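Bench notes, April, Mirncombe

Back on the Bustus level transmitter. Ulstead's sheet says 4-20 mA, linear over the whole span. I don't believe the bottom tenth of it. With the tank drained it still reads 9 mm, and it did the same after re-zeroing, twice, with the loop supply swapped in between.

Harpreet Poirier reckons it's the cable run. Maybe. I put the precision resistor straight across the terminals, no cable to speak of, and got the same offset. So I'm not buying cable.
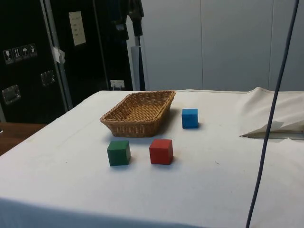 Filled to 630 mm by the sight glass and the reading was fine. Filled again to 1,029 mm, also fine, so whatever this is only shows near empty. Ulstead support suggested "sensor settling", which sounds like something you say to get off the phone. Left it overnight anyway. No change.

Mohmand unit wired up beside it on the same supply. Reads zero at zero. One good unit proves little, but it does make me less patient with the other one.

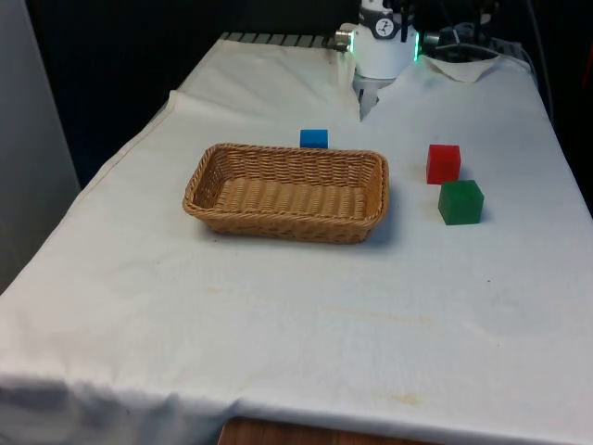 To do

Ask Ulstead for the actual calibration record, not the brochure curve.
Borrow Harpreet's loop calibrator and check the input card below 5 mA. I've assumed the card is good and haven't tested it.
Swap channels 1 and 2 and see if the fault moves.
Don't sign off the Bustus order until the above is done.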